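Progress Report to the Huroldale Fund: Good Practice Rules for Robotic Dish Handling
Prepared by Sumeya Sisay, Unda Project Office

Summary
Work on the draft rules continued through December. The draft now has six sections, and the section on breakable items has been rewritten after review by Tiruwork Abdella. The main change is that a gripper must be at reduced speed before it enters a rack that already holds plates.

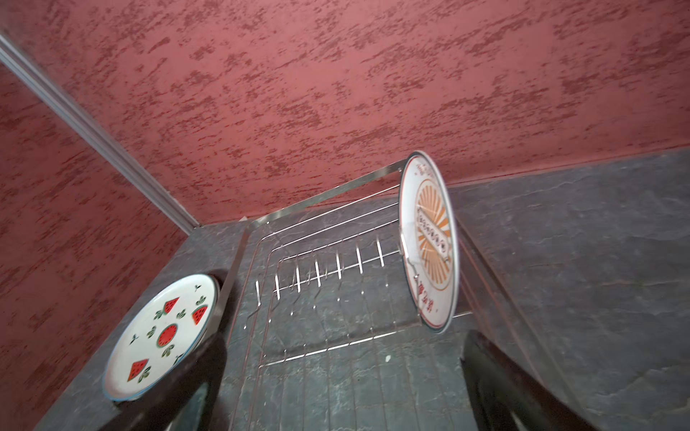 Plates at the wire rack, seen from the wrist camera.

Trials Against the Draft
The team logged 386 handling attempts under the revised rules. Each entry records the item, the arm used and any stop called by the operator. Gebremedhin Feyisa checked 60 entries against the wrist camera record and returned 20 for correction, mostly for missing stop codes.

Contact with a plate lying flat remains the least settled part of the draft. The current wording sets a limit on downward force but does not say where on the plate the limit applies. 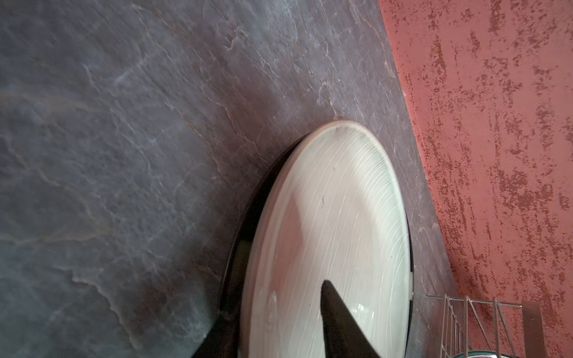
Kedir Belay has proposed separate limits for the rim and the center, and the Degefa laboratory has agreed to comment on the figures before they are adopted.

Two-Arm Work
Rule 4 now requires a written plan of shared space whenever two arms are mounted on one rail. Operators asked for a shorter form - the present one is too long to complete between runs - and a revised version is in use. 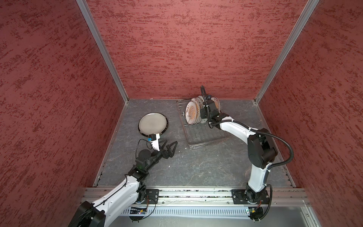
Next Period
Jarmila Koubek will lead the outside review. No change to the approved budget is requested.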